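Ticket 1872
Product: Flevorell navigation stack
Environment: Plellia simulator, Desadlow room
Opened by: Natsumi Kudo
Assigned to: Iwasaki
Status: Workaround in place, fix in review
Subject: Robot loses its position near the brick wall and drives into it

Hello, and thank you in advance for reading all of this. I know I write long tickets, but I have been living with this one since the start of October and I would like to put everything I have in one place, so that whoever picks it up doesn't have to ask me for it in pieces.

We are running the Flevorell stack on a simulated mobile arm in Plellia. The task is as simple as they come. The robot starts in the open part of the Desadlow room, drives along the wall, turns at the corner and comes back to where it started. The arm stays folded the whole way and nothing is picked up. We use this run as a warm-up before the harder tasks, and for months it gave us no trouble at all.

After the last update the robot began losing track of where it was. The first half of the run looks lovely. It knows the floor and it knows the furniture, and the path on the map sits right on top of the path it was told to follow.

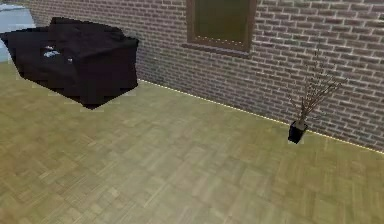
Observed behavior

With the black draped object and the potted branches to go by, the position estimate stays steady. The parquet repeats a good deal, and so does the brick, but there is enough standing in front of them that the tracker always has something it can tell apart from everything else. I let the robot sit and turn slowly in the open area for a whole coffee break, and the estimate hardly moved.

Things go wrong once it gets close to the wall and turns toward the corner. The estimate starts to slide sideways, a little at a time at first, and then it jumps. In the log I am attaching, the first jump comes at step 2350. The planner believes the robot is well out on the open floor, so it happily sends it forward, and the base pushes against the wall until the run times out. The contact warning does come up in the console, but it does not stop the motors, and I would like somebody to look at that separately. On a real machine I would have been reaching for the red button.

I repeated the run 40 times with the same start position, and I have put the logs in the shared folder, including the dull ones. The failing runs all fail on the same stretch of wall. The exact step moves around a bit from one run to the next, and I have not found a pattern in that.

What I have tried so far

I restarted Plellia and cleared its cache, which changed nothing. I rebuilt the Desadlow room from the original files, in case I had nudged something by accident (I do that), and that changed nothing either. I lowered the driving speed to half, and the slide still appeared, only later in the run. Then I raised the feature limit in the tracker to 1000, hoping that more points would give it more to hold on to. It became worse! The extra points all seemed to land on the mortar lines, and it was matching one row of bricks to the next with great confidence.

Last of all I went back to the old version of the tracker, keeping everything else as it was, and the robot came home without complaint.

Reply from Iwasaki

Thank you, Natsumi, please never apologize for the length. The mortar lines were a very good clue and saved me an afternoon.

I could reproduce it on my machine with your files. The update changed how the tracker throws out doubtful matches. The old version compared each match with the distance the wheels reported, and dropped the whole set if the two disagreed by too much. The new one makes that comparison only when the number of good matches is low. Up close to brick the number is never low. There are plenty of matches, they agree with one another, and they are all off by one brick or two. The wheels were telling the truth the entire time and the tracker had stopped listening to them.

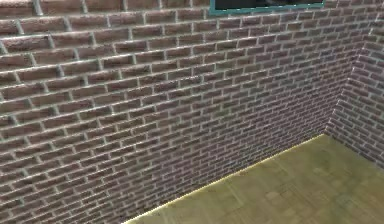
Can the same thing happen on a real robot?

It can happen anywhere the camera sees mostly one repeating pattern, such as brick, tile or perforated panel, so please do not run the new tracker on hardware until the fix is in.

For now, open the tracker settings and set the wheel check to "always". It is under the advanced heading, a fair way down. Put the feature limit back to its default as well. Restart the stack afterward, as neither setting is read again while it is running.

As for the contact warning, you are right that it ought to stop the base. It is wired up to do so in the hardware profile, and the simulator profile simply never had that line. I have opened a separate ticket for it and added your name, so you should get a message when it moves.

Reply from Natsumi Kudo

I changed both settings this morning and restarted, and the robot has been along the wall and back several times while I answered email. The estimate still wobbles a little in the corner, perhaps a hand's width, but it settles again as soon as the robot turns away, and I can live with that for a warm-up run. I have saved a log with the wobble in it next to the others.

Two small things while I have you. The settings page shows the wheel check as "auto" until it is refreshed, even after the new value has been saved, and I changed it twice before I noticed. And could the release notes mention the new matching rule? I read them through again last night - there is a line on speed and nothing on this.

Please leave the ticket open until the fix is merged. I will run the full set again on the new build.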